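Vittoria Russo
Thread · 4 min read
Search posts

1/ The Tultport council leader has said she'll stay on as leader while she runs for the regional seat. I think she should pick one. Some reasons, and I voted for her group last time, so take that as you like.

2/ Rosine Leblanc has led the council for six years. Her record is decent. The bus contract got sorted, the library in Flerberg kept its hours. None of that is what I'm arguing about.

3/ The regional campaign starts in July. The budget revisions also start in July. Those are the two heaviest jobs in the council's year for whoever is leader, and she'll be out knocking on doors in towns that aren't ours.

4/ Her office says the deputy, Valter Bastos, will cover "as needed". I asked what that meant and got the same sentence back. If he chairs the budget meetings he should have the title and answer for the cuts.

31 reposts · 12 comments

5/ In the last session she missed 11 meetings. Her group points out that other leaders have missed plenty as well. Fine, but they weren't asking for a second job at the time. 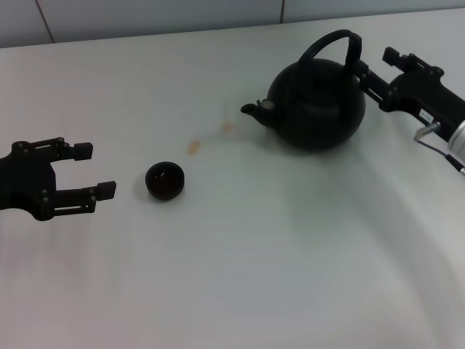

6/ Does the law make her step down to run?

The council's rules let a sitting leader stand for the region and only require her to leave if she wins. So this is a matter of judgement and she's entitled to make it her way. I'd make it differently.

7/ Eckhard Oltmanns had the same choice when he was leader. He stood down as leader in the spring, kept his ward seat, lost the regional race and went back to ordinary council work. The place carried on.

8/ The other side isn't in great shape to complain. Gaetano Bellini called her "a part-time leader" last week – he held 2 paid posts himself for most of his last term, and I wrote about that too.

9/ A few people have said voters can decide for themselves. They can, on the regional seat. They don't get a vote on who runs Tultport this summer. The councillors do that, and her group has the numbers.

10/ The Mosaver site is the one that worries me. Planning for 63 homes, a school road that floods, and a decision due before the holidays. It needs a leader who has read the papers and is in the room.

11/ What I'd like to see: she hands over to Bastos before the campaign opens, keeps her ward, and comes back to the leadership if she loses and her group still wants her. It could be done at the next full meeting.

12/ I've put this to her office and will post the reply if one comes. The next full meeting starts at 7 pm and the public gallery is open – bring a jumper, the heating goes off at six.

58 likes · 9 reposts · 17 comments
Show more replies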